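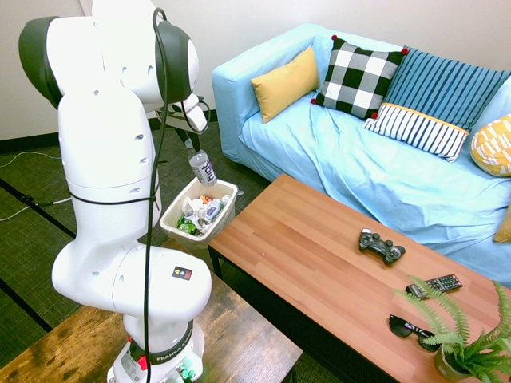 A robot arm holds a plastic bottle above a white trash bin.

Helholm Regional Health extends outpatient stroke rehabilitation to Niddale and Ulmont

NIDDALE, 15 Dec 2019. Helholm Regional Health will open outpatient stroke rehabilitation clinics in Niddale and Ulmont, adding 84 treatment places to the existing service at Brito Hospital.

Patients discharged after a stroke currently travel to Brito for all follow-up therapy. Under the new arrangement, physical, occupational and speech therapy will be available at all 3 sites. Referral criteria are unchanged. Patients already in treatment may transfer at their next scheduled review.

Each session lasts 80 minutes and is delivered by 2 therapists. Progress is recorded on a standard mobility and speech scale and sent to the patient's primary care physician.

"Travel was the most common reason for missed appointments in our records," said Pao-chu Fung, director of rehabilitation. "The clinics are placed where those patients live."

Usman Rajput, lead physical therapist, will supervise staff at both new locations.

Referrals are accepted from hospital physicians and primary care practices. Self-referral is not available. Forms can be obtained from the rehabilitation office at Brito Hospital.

Media inquiries: Communications Office, Helholm Regional Health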